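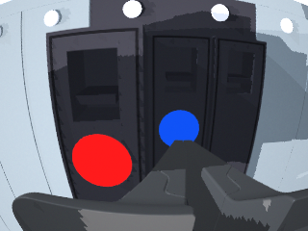

How many demonstrations does a policy need before it reliably picks the right door when the goal is given as a colored dot?
In our runs 372 simulated demos were enough, as long as the dots were drawn on the wrist view itself and the goal wasn't passed in as a sentence.

kelpie_arm
OK, so that's the short version, and the long version is why I've been grinning since Thursday. We took the cabinet task from the Kurnska sim suite and trained the same small policy two ways. Version one gets a text instruction ("open the left door"). Version two gets no text at all, just a red disc painted over the door we want and a blue disc for the place the gripper should pass on its way there. Same network, same demos, same everything else. The dot version beats the text version by 31 points on held-out cabinet layouts!

The dots are flat color, no shading, no lighting, pasted at the pixel level after rendering. Against those charcoal doors they really pop, and I suspect that's a good part of it.

torque_muffin
This is so cool. Is the wide lens part of the suite or did you add it? Straight door edges bow like crazy with that kind of view and I'd have guessed the policy would hate it.

kelpie_arm
We added it. I worried about the same thing. We tried undistorting first and it got worse – we lost the outer part of the view, and up close that's where the fingers are. With the bowed view you keep both fingers and all three doors together, and the network learns the bend without any complaints.

Ans Declercq
Nice result, but I don't buy the comparison yet. A text instruction has to be grounded by the policy. Your dot has already been grounded by whoever placed it. You moved the hard part out of the network and then measured the part that was left. Who puts the dots there at test time?

kelpie_arm
Fair. At test time they come from the simulator state, so yes, perfect dots. I should have said so in the first post.

Ans Declercq
Then 31 points is an upper bound. Still worth having! But I would write it up that way.

pdq_lindy
Slightly disagree with Ans. Splitting "which door" from "how do I get to the door" is the method. If a separate model can place the dot, and those are pretty good now, the low-level policy never has to read. We did something close to this on the Nekora arm last July with drawers and it held up fine with a learned pointer.

Ans Declercq
How far off was your pointer on average? A dot on the wrong side of a door gap is a different door. With two narrow ones side by side there isn't a lot of slack.

pdq_lindy
Don't have the number handy, will dig. It did get confused on narrow drawers, I'll give you that.

kelpie_arm
I can test this tonight. I'll jitter both discs at eval and plot success against offset. My guess is blue can wander quite a bit and red can't.

torque_muffin
Does it matter when the gripper covers part of a disc? In your screenshot the tip of the wrist is already over the bottom of the blue one.

kelpie_arm
Great question and I went back and forth on it. We mask the discs with the gripper silhouette so they get hidden like a real sticker would. The other option is drawing them on top of everything. On top trains faster for the first 4000 steps, then the masked one catches up and passes it. I only have 3 seeds, so please don't quote me.

Ans Declercq
Three seeds with curves that cross is a coin toss. Run more.

kelpie_arm
Running more! They're queued behind the jitter eval.

orrin_b
Has anyone tried this on the Orkumura cabinets? Their handles stick out. Recessed handles like these force the fingers to go in from above, so I wonder if the blue dot mostly teaches the approach height there.

kelpie_arm
Haven't tried. If you can send me the meshes I'll add them. Also planning a run with the blue dot removed completely, which should tell us what it's doing.

pdq_lindy
Found my notes. Only pointer accuracy per drawer, no pixel offsets, sorry Ans. I'll rerun it with Tang's logging script and post the offsets in here.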